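O nosso grupo ficou com o tema "a mesa que ninguém arruma", e confesso que fui eu que o propus. A mesa da sala de reuniões tem aquele contorno ondulado, meio mancha de tinta, e em março já estávamos todos fartos de chegar de manhã e ter de empurrar canecas para conseguir abrir um caderno.

## O que quisemos saber

A pergunta era simples: uma mesa sem cantos junta mais tralha do que uma retangular? A Oanh Dương, que orientou o projeto, achou que era pouco para um semestre e pediu-nos também uma proposta de arrumação. Ainda bem que pediu! Foi a parte de que mais gostei.

## Como fizemos

Durante 9 semanas passámos pela sala às 9 da manhã e apontámos tudo o que estava em cima da mesa (o caderno de registo, que batizámos de Raveck, vai em anexo, com a minha letra horrível incluída). Fizemos 65 registos. Depois repetimos umas quantas visitas na sala do fundo, a da mesa retangular, para ter com que comparar.

Separámos as coisas em "usadas hoje" e "esquecidas". Esta divisão deu discussão – uma caneca conta como esquecida ao fim de quanto tempo? Ficámos em duas horas, e mesmo assim houve quem protestasse.

## O que encontrámos

Na mesa retangular as pessoas empurram tudo para os cantos e o meio fica livre. Na nossa, como não há cantos, cada um escolhe uma saliência e faz dela o seu ninho: caneca, agrafador, livro, e os papelinhos espalhados pelo caminho. Os post-its são de longe os piores. Ninguém os deita fora porque podem ser de alguém, e ficam lá até perderem a cola.

Outra coisa de que não estávamos à espera: os livros e folhetos quase nunca são arrumados por quem os trouxe.

## A proposta Provow

Chamámos Provow ao tabuleiro que desenhámos, com uma borda curva que acompanha a da mesa. Leva o agrafador, os blocos e pouco mais (de propósito, para não virar gaveta). O protótipo é de cartão e ainda está feiinho, mas aguenta-se. A versão a sério teria 900 gramas, pelas nossas contas, e dava para levar com uma mão até ao armário.

Falta testar com mais gente e acertar a altura da borda, que nos papéis pequenos não ajuda nada. Se o grupo do próximo ano quiser pegar nisto, o molde está na pasta partilhada, na versão 2. A versão 1 tem a curva ao contrário, não usem!

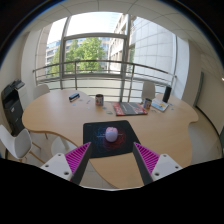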